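Reviews > Kitchen & Counter > Stands and Racks

Two-rod counter stand, white tray with wood dowels: after 8 weeks

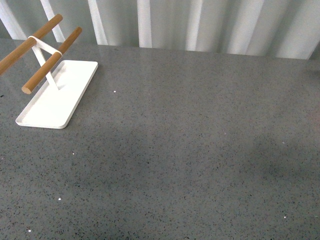 Ok so quick one before work. Bought this stand in June after the old wire rack finally rusted through at the welds. Wanted something small, white, not ugly. Got that. Mostly happy. Some gripes, see further down.

What it is: tray, thin metal frame coming up off one end, two wooden rods across the frame. No drawer, no hooks in the box, no cup thing. Sold under the name Erodetti on the site I used, no idea if that's the maker or just the seller. Listing calls it a "utility stand", so use it for whatever.

Mine is for drying. Reusable sandwich bags, the silicone kind, over the rods. Drips go in the tray. Also dish cloths. Also bracelets for a while, when it lived in the bathroom for a week (my sister Angelica Macapagal had it in there with her Ulta haul, took it back).

SETUP

Not much to it. Frame goes on the tray, rods go on the frame, little screws. Instructions are one sheet, tiny drawings, step 2 shows the frame facing backwards. I followed it, had to undo it. If your rods hang out past the back of the tray you did what I did. Flip it.

Key that comes with it is junk. Soft metal, rounded off on the second screw. Use your own.

THE TRAY

Best part. Flat, raised lip all the way around, rounded corners so a sponge gets in there. Matte finish. I was worried matte would hold stains and yes, tea does leave a ring if it sits overnight. Baking soda got it off. Turmeric, dont know, haven't been brave.

Lip is shallow. Four soaking wet bags and it's fine. Poured a full glass of water in to test, that was fine too, but then I tried to carry it to the sink and got my socks. Dump it where it stands or go slow.

THE RODS

Nice color. Warm honey brown, bit of a sheen. They make the whole thing look like it cost more then it did. But they're wood and I'm hanging wet stuff on them, so. At week three the front one felt rough where the bags sit. Light sanding, a wipe of mineral oil, smooth again. Did the back one at the same time. Plan to redo it every couple months. If that sounds annoying, get an all-metal one.

Back rod sits higher than the front one. I like it more than I expected to. Long cloth on the back, small stuff in front, they don't stick together. Edgardo Macaraeg at my work has one with both rods at the same height and he says his towels never dry. Could be his towels.

Spacing between them is tight for anything bulky. A water bottle upside down on the front rod will lean on the back one. Works, looks dumb.

THE FRAME

Thin. Looks elegant, flexes if you push it. Hang a wet bath towel on it and it'll tip, don't do that, it's not for that. Regular dish cloths no problem. With a heavy one I put it toward the middle and not on the rod ends, the ends stick out and that's where it gets wobbly.

Paint is holding up. One chip near a screw, my fault (see: bad key). Put a dab of white nail polish on it. Can't find the spot now unless I'm looking for it.

ON THE COUNTER

Ours is gray speckled and shows every crumb and water drop, so the tray has been a real help. It slid around some the first few days. No feet on mine, or they fell off in the box, I didn't find any. Stuck on four clear bumpers from the junk drawer and it stays put now.

Footprint is small. Fits back by the curtain without crowding the cutting board. It does want air though. Pushed up against a wall the back row stays damp till morning. Turn it at an angle and pull it out a few inches, dries by lunch. Also keep the curtain off of it, wet cloth against fabric smells after a while, ask me how I know.

Moved it next to the stove for a weekend. Bad idea, grease film on everything including the rods. Moved it back.

CLEANING

Tray and frame: soap, soft sponge, done. No dishwasher for the rods obviously. You have to undo the screws to get them off, and I do that maybe once a month. Gunk builds up where rod meets frame, old toothbrush gets it. Dry the rods before they go back on or you get a dark mark at the contact point. I have one dark mark.

VS THE OTHER ONE I TRIED

Had a Bañez rack before the wire one, borrowed off Jayson Policarpio when we moved in. That's a bigger thing, three tiers, holds plates. If you need plates get something like that. It ate half the counter and I gave it back. For bags and cloths and odds and ends the small stand wins, I can pick it up with one hand and wipe under it. Never once wiped under the big one.

GOOD
- tray easy to wipe, lip goes all the way round
- rods at two heights
- looks nice left out
- light, easy to move

NOT GOOD
- the key. awful
- step 2 drawing is wrong
- wood needs oil if you dry wet things on it
- frame too thin for big towels
- no feet (on mine anyway)

Would I buy it agian? Yes, at the sale price. At full price I'd want better screws and a spare rod. Emailed the seller about a spare, got a reply in two days saying they don't stock them seperately. A dowel from the hardware store would probably do it, I haven't measured mine yet. Will add the size here when I do.

Someone asked under my last review if it would work for necklaces. Short ones yes. Long ones will puddle in the tray. Rings just go in the tray.

Filed under: Small Racks, Drying, Counter Stuff

More recent reviews
Ulico folding dish mat, one summer in
Over-sink shelf: Heledd Rosser's long-term report
Silicone bags, the cheap ones and the other ones
Paper towel holder that doesn't fall over
Mineral oil or board wax? by Suha Chamoun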